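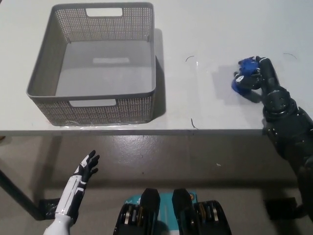 A gray storage basket and a soft blue item over a white tabletop.

Hulley Street dig hits a snag, and I have thoughts

So the water main job on Hulley Street is on hold again, and if you live on our side of Paltidcombe you've already heard the trucks backing out. I walked over at lunch to see what was going on (yes, in the rain) and the crew told me the paint marks on the pavement didn't match what they found when they dug by hand. A gas line was sitting 3 feet over from where the marks said it would be!

They stopped right there, which I was very glad to hear. The locator from Tirka is coming back to re-mark the whole block before any machine goes near it, and the old paint gets blacked out so there's no mixing up the two sets. No gas was released and service stayed on for everybody.

The trench was supposed to run 400 feet by now. It's at 21. The crew figures on 6 more working days once the new marks are down, and parking stays closed on the even side until then. Giáp Bakery is open, by the way, you just have to go in through the alley.

One more thing while I'm at it. A few of us on the block have been planning fence posts for July, me included, and I'm calling in my own locate request before I touch a shovel. The call is free, and the little flags need to stay put until you're done digging, so please mow around them. I'll post again when the street reopens.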